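Sedora cutter — cuts drifting on small tag sheets
Opened by: Ernő Virág
Status: open, sort of
Kit: Sedora desktop cutter, Gorkach fine blade, Vida mat (the sticky one), card from Osden

Problem. Printed sheet of tags and little frames goes in fine, marks get read, first row cuts spot on. By the bottom row the cut line is off to the left and slicing through the borders. Tiny pieces so it shows. Big shapes you'd never notice.

Tried so far

Blade out, fluff removed, blade back in. No change.

New blade. Cleaner corners, same drift. So not the blade.

Test square from the built-in menu, plain card, no printing. Square closes properly. Did it again at the bottom of the mat, also closes. Hmm.

Turned the mat round and fed it from the other end. Drift still there, maybe a touch less. Wouldn't swear to it.

Print scaling — checked, was on "fit to page". Thought that was it. Changed to actual size, reprinted, recut. Better on the width, bottom row still wrong. Left the setting on actual size anyway.

Software. Was on the version from July, updated it, lost all my saved materials in the process. Had to type the card settings back in from the notebook. Pressure 5, slow speed, two passses. If anyone knows where the old list gets saved please say.

Emailed the shop, ticket number 2000-57, asked them for the calibration sheet because the one in the box has gone missing. They sent it.
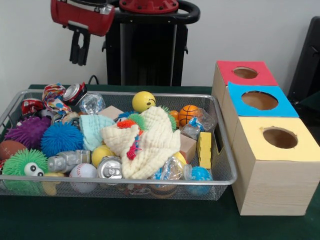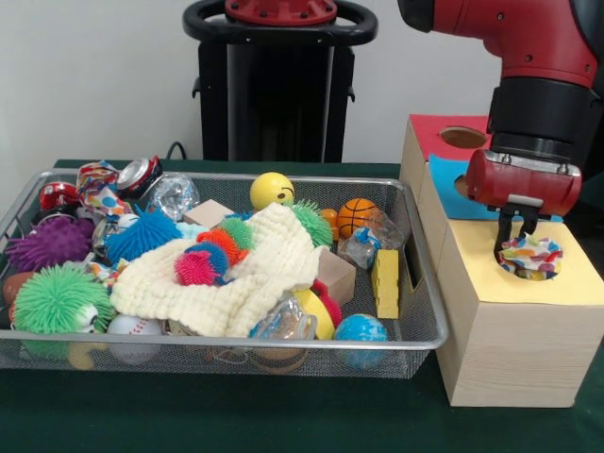

Ran the calibration sheet on plain paper first, then card. Paper perfect. Card drifts. So it's something about the card, or the weight of it, and not the machine reading the marks wrong.

Pinch rollers next. Left one had a shiny band on it, glue off the mat I think. Wiped it with a damp cloth, left it to dry, ran the tags again. Bottom row now nearly right. Borders intact on most, the scalloped ones still clipped on one side.

Then swapped the Osden card for thinner stuff from the scrap drawer, same file. All fine top to bottom. Annoying as the thin stuff curls as soon as you ink it.

Where I am now: clean rollers, actual size, thin card = works. Clean rollers, actual size, thick card = nearly. Going to try moving the rollers in a notch and cutting the sheet down to half size so theres less to drag.

Still to do
— order a fresh mat, this one is tired
— ask shop about roller part, ref 56 on their diagram
— redo the tag file with a wider border so it matters less

Leaving ticket open till the mat comes.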